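The Sorting Arm: A Maintenance Bulletin

From the Andus workshop newsletter, April

Members who use the back half of the room will know the orange arm, which spends its days picking up balls of scrap paper and dropping them into cups. It does this slowly and with great seriousness, like a retired judge doing the washing up. It has also needed more looking after this spring than the kettle, the laser cutter and the door entry system put together, so a few words on its care seem due.

The trouble began at the elbow. The arm would reach out, close on its paper, lift, and then sag by about the width of a finger just as it started to swing. The paper went over the rim of the cup or into the rim of the cup, and on one memorable evening into somebody's tea. We blamed the software, as one does. A good deal of the software got rewritten, some of it quite nicely, and the arm went on sagging.

The culprit was a horn screw. The little plastic wheel on the elbow servo had worked itself a shade loose, enough that the joint could rock without the servo knowing anything about it. Tightening it took a minute. Finding it took most of a month. Anyone running the arm for more than an evening should now do the wiggle test first: power off, one hand on the lower link, the other on the upper, and rock gently. If it clicks, get the small screwdriver from the Gratier box and put it back in the Gratier box afterwards. There were 8 small screwdrivers in there at Christmas.

A loose horn has a knock-on effect, in that the calibration was done with the joint in the wrong place to begin with. After tightening anything, you must set the middle position again. Park every joint at halfway, run the Anamik script, and wait for it to ask you to move each joint through its full travel. Do this by hand and do it all the way. Stopping short because the plastic creaks will leave the arm convinced that it has shorter reach than it does, and it will sulk just in front of the far cup for the rest of the session. For the record, the elbow now reads 2461 at rest. If you start it up and get something wildly different, please don't "fix" the number in the file. Fix the arm.

Cables next. The wires between the joints need slack at full stretch, and they need to stay out of the elbow when it folds. We had one nipped in March, and the arm lost contact with everything above the pinch and simply lay down. If you re-route a lead, move the arm by hand through its whole range before giving it any power. Check that the USB plug is home in the board as well. It looks home when it isn't, and we have taken apart two perfectly healthy joints on that account.

The cups matter more than you would think. The arm has learned where they stand, and it has no opinion about where you would prefer them. Put them back on their marks, flags facing the way they were. The green cup takes green paper, the blue takes blue, the orange takes orange, and the Andrade rule still applies: no one adds a fourth colour without retraining the thing themselves. Scrunch the paper to the size of a walnut. Bigger than that and the gripper shoves it along the table, smaller and it closes on nothing and carries the nothing very carefully to the cup. 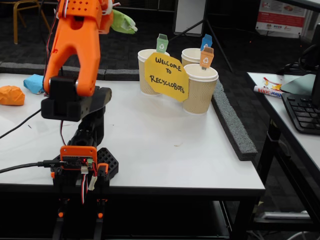

Since the screw was tightened we have run 132 pick-ups and had 4 misses, all of them on paper that had been scrunched by visitors with strong hands. The log is in the blue folder. Please write down the misses as well as the hits, with the time and the colour, and whether the wiggle test was done beforehand. The replacement servo horn is on order, and until it comes the elbow gets checked at the start of every session, including short ones.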